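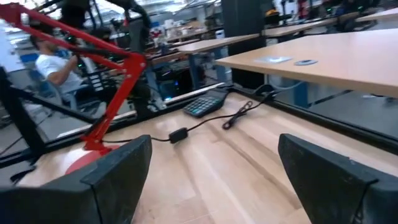 Red desk lamp on the wooden table

From: Vernon Leclerc
To: Perex owners list
Subject: Re: [perex] Rear spring rates, and is the stiffer bar worth it?

Salvador Pacheco wrote:

> Hi all, I've had my Perex coupe for 2 seasons now and it's mostly
> stock apart from pads and tires. It pushes badly in slow corners,
> and on the long left at Gusau it won't point until I'm nearly off
> the gas. Everybody at the track tells me to get a stiffer rear bar.
> A guy in the paddock offered me a set of Wong rear springs instead.
> Has anyone tried either one on a car that still gets driven to work?
> I'd like to keep it livable. Also, what do people do about the drop
> links? Mine clunk over every driveway.
>
> Salvador

Salvador, welcome to the best problem in the world! I went through this exact thing with my car and I'm still grinning about how it came out, so forgive the length.

First, before you buy anything, check your front tire pressures hot. I spent most of my first summer running the fronts way too high because that's what the sticker in the door said and I never questioned it. Dropping them a little got me maybe half of the turn-in I was looking for, and it cost me nothing but a walk around the car with a gauge. Write the numbers down after each session. I keep mine in a little notebook that lives in the glove box and by now it's mostly grease.

Then the bar. I put one on mine in May and I love it. The car rotates now! You lift a hair on the way in and the nose just goes where you're looking. I run it on the softer hole for the street and I've never felt the need to move it, even at Birnonska, where the hairpin is tighter than anything at Gusau. It does get lively in the rain, so go easy the first wet morning you drive it.

The Wong springs I've only tried in a friend's car. They're good, but you feel them on every expansion joint, and his commute is 30 miles each way and he has started to talk about going back. If yours has to get you to work I'd do the bar first and leave the springs for next winter. Also ask the paddock guy how many miles are on them and whether he still has the upper seats. Mine took a month to track down when I did the fronts.

Drop links: yours are worn out, no question in my mind. Do them at the same time as the bar, you have to undo them anyway. Soak the nuts the night before (mine fought me for a whole evening) and hold the stud with a hex key while you turn the nut or it'll spin forever. Leave the final tightening until the car is sitting on its wheels. Then recheck everything after your first track day. One of mine had backed off a quarter turn.

As for cost, I paid 700 for the bar, links and bushings together. I was ready to spend 2,000 on coilovers before somebody on this list talked me out of it, and I'm so glad they did, the money went to tires and entry fees and I got a whole lot more driving out of it.

Are you still on the stock alignment? If so get that looked at after the bar is in, a bit more front camber would wake it up even more. I can dig out my settings sheet if you want to try the same numbers.

See you at Gusau, I hope. Come find me and I'll take you out for a few laps so you can feel it for yourself!

Vernon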